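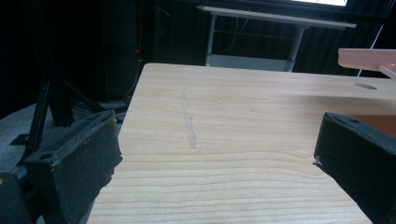 Last updated: November, 10:22 pm

The night recorder has been back on the shed roof for most of the autumn, and I have finally worked through the backlog of files. There were 79 nights with usable audio. The rest were lost to rain, wind, or a full memory card that I failed to notice for most of a week.

The setup is the same as last year apart from the microphone. The old one developed a hum at the low end that got worse in damp weather, and I replaced it with a Kavico capsule in a short length of drainpipe, angled up at the sky and lined with foam. A piece of cling film goes over the top. It needs changing every couple of weeks or it sags, and a sagging film puts a soft flutter through everything below 1 kHz. The cable runs in through the shed window and the recorder sits on a shelf inside, on mains power.

Gain took a few nights to settle. I started too high and the tawny owl in the Tarkwood beeches clipped every time it called. I brought it down two steps and have left it alone. Faint calls are still there if you look at the spectrogram, and I find nearly all of them by eye in any case. Listening comes second, mostly to confirm.

Redwing made up the bulk of the calls, as expected. The first was a single bird at 4:40 am, then almost nothing for several nights, then a steady run after the wind went round to the northeast. The best night had around 500 calls. That is calls and not birds. One redwing circling over the village lights can call every few seconds for a long time, and I have no good way of separating it from a loose flock passing through. Ulises Ojeda, whose recorder is two valleys west of mine, groups anything of one species inside the same minute as one event. I have gone over to his method so that our sheets can be compared. The totals look much smaller now.

Song thrush and blackbird were both down on last autumn. I would not read much into that, given the change of microphone. Blackbird calls are easy to miss behind traffic, and the road was being resurfaced at night for part of the period.

The less common species, in the order they turned up: common sandpiper (one, late), golden plover on three nights, a party of common scoter, and a water rail that called 7 times in under a minute. The scoter I sent to Ivana Echeverría for a second opinion and she agreed. There is one other call, a thin rising note at 2:15 am, that I had down as ortolan for about a day. Ivana thinks robin. I have listened to it too many times to be useful and it has gone in the folder of unknowns with 22 others.

On software, I tried automatic detection again on a sample of ten nights. It found the loud redwings and also labeled a squeaky gate as a coot. Reviewing its output took longer than scrolling through the files by hand, so I have gone back to scrolling. A clear night takes me a little over an hour.

The recorder stays out until the end of the month. After that I need to reseal the drainpipe, where water has been getting in behind the foam, and replace the cable clip by the window. The full spreadsheet is available by email if anyone wants it.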